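How a two-armed robot sorts a pile: notes for young visitors

These notes go with the July open day at the Tratanum workshop. They are written for readers aged nine and up. Words that may be new are explained where they first appear.

1. What the robot is for

Tidying is a hard job for a machine. A factory robot usually picks up the same part from the same spot, all day. A tidying robot has to deal with things of every size and shape, in no order at all. Engineers call this an unstructured task. At the open day, Heloísa Tavares runs the demonstration and Justinas Stankevičius answers questions.

2. How it sees

A robot has no eyes. It has cameras, and a camera turns light into a grid of numbers. One camera looks out from high up and takes in a wide area. Another is fixed near the gripper, which is the part that does the work of a hand. From there it can see its own two fingers and whatever lies between them.

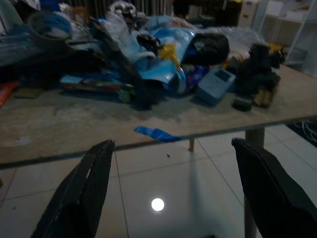 The computer then has to decide where one object stops and the next one starts. People do this without thinking. For a computer it is slow work, and shiny surfaces make it harder. A bright spot of light on a tile may look like a solid object. Clear plastic is worse – the camera sees straight through it to the colour of whatever is underneath.

3. How it grips

Each arm is a chain of stiff segments with joints between them. A joint contains a motor, and the computer tells each motor how far to turn. Your shoulder, elbow and wrist work together in much the same way.

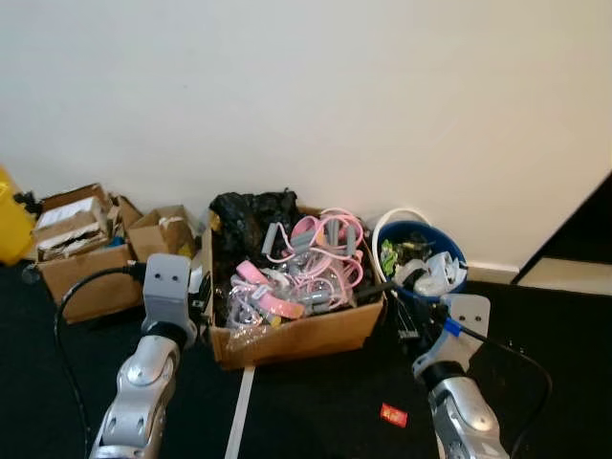

Soft and bendy objects are the hardest to grip. A cardboard box keeps its shape when it is squeezed, so the computer can predict where its sides will be. A cable or a skipping rope cannot be predicted so easily. The tangle of pink loops with grey handles, in the full box by the wall, is a good test: pull one loop and several others may move with it. Zuleica Magalhães, who writes the gripping program, keeps a list of 47 objects for testing. Ropes are near the bottom, with the hardest ones.

4. Why there are two arms

One arm can hold a bag still while the other takes something out of it. The two arms must also keep clear of each other. The program checks the distance between them before every move. 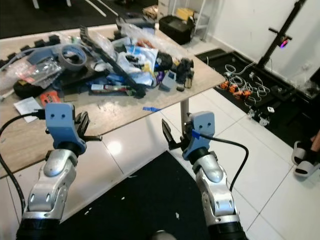
If the distance is too small, one arm waits. Visitors sometimes think the robot has broken down when this happens. Count to four and watch for the next move.

5. Rules for visitors

Stay behind the line on the floor. Keep your hands away from the arms, even when they are still. Demonstrations last 16 minutes, and questions are taken at the end.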